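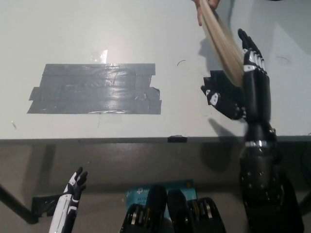
quollhouse replied:
Went through the Serra display at Graston on the weekend and I'm still thinking about that kitchen! We've been to heaps of display homes over the past year and it's the first one where the pantry was a proper walk-through and you could get from the garage to the bench with the shopping without doing a lap of the dining table. For anyone further up the thread asking if it's worth the drive, yes, go. Take comfy shoes because the car park is down the bottom near the wetland.

19 likes

splitlevel_fan
Agree on the pantry. Did you get upstairs? The second living area up there is bigger than it looks on the brochure plan, and the window over the stairs gets lovely afternoon light. We stood there like a pair of goats just looking at it.

quollhouse
We did! Loved the stairs. I'm less sure about bed 4, which would fit a single and a desk and that's your lot. But we'd use it as a study, so no dramas.

brickveneer
I'll be the grump. The Serra on display has the upgraded facade, the raised ceilings downstairs, the stone in the kitchen and the bigger alfresco. Ask for the inclusions list and put a line through everything that isn't on it, then walk around again. It's a different house. Still a decent one, but different.

splitlevel_fan
Fair, but every builder does that with a display. They had little dots on the upgraded bits when we went, and the woman in the sales office printed us a list without us asking.

brickveneer
There were dots on the tapware. I didn't see one on the ceiling.

moss_and_gravel
Ha, I asked about the ceiling and was told straight away it's an upgrade, so they're not hiding it. I do think it should be on the sign out the front, though.

Has anyone compared it to the Loltine? That's the single-storey one next door and I reckon it's getting overlooked. Square courtyard in the middle, main bedroom at the back away from the street, and you can see the garden from the front door. I'm mad about it. My other half thinks the hallway is too long. We have agreed to measure ours at home and argue again.

quollhouse
We only poked our heads into the Loltine! It was packed. Is the courtyard big enough to do anything with?

moss_and_gravel
Table, a few chairs, a small tree. You wouldn't kick a footy in it. But three rooms open onto it, and with the doors back the whole middle of the house feels like it's outside. So good.

hipandvalley
The courtyard is great until you have to clean all that glass :) We built something similar with another builder and I'd do it again, but ask where the courtyard drain goes and get it shown on the drawings. Ours was an afterthought and the paving had to come up.

moss_and_gravel
Ooh, hadn't thought about the drain. Adding it to my list, thank you!

brickveneer
Good advice, that. Also check which way the lot faces before falling in love. The courtyard on the display opens north. Flip the plan for a lot across the street and you've got a very nice shady hole.

splitlevel_fan
You can mirror it, but, can't you? I thought Hallov offered both versions of every plan.

brickveneer
Mirroring swaps left and right. It doesn't move the sun.

splitlevel_fan
Right, yes, fair enough.

wattle_st
Does anyone know how many lots are left? The Graston sign says 167 in total, and when I rang they said stage 2 opens in February with up to 14 released at first. I'm keen on one of the corners backing onto the reserve, but I can't tell from the map if the path runs right along the fence.

hipandvalley
It does on the last couple. There's a gap with planting between the path and the fence on the others. Walk it if you can, the pegs are in. It's a really pretty spot early in the morning, lots of birds.

wattle_st
Brilliant, we'll go down with a thermos. Thank you!

quollhouse
We're leaning towards stage 2 as well, so maybe we'll be neighbours! I've got a second appointment to go over the Serra with the standard inclusions only, just to keep brickveneer happy.

brickveneer
I'm never happy, but that's a good start. Get the site costs in writing while you're there.

Share this thread | 2 shares

Comments

paddockview — 2019-12-30
Read the whole lot with a cuppa. We went for the Loltine in stage 1 and moved the laundry to the garage side, and they were fine about it. Long hallway and all, we love the plan.

tinroof_tess
Is the Serra available with a downstairs bedroom? My mum would be living with us and the stairs are out for her.

paddockview
Yes, you lose the front study and it gets its own ensuite. It wasn't in the brochure when we looked, so ask for the drawing.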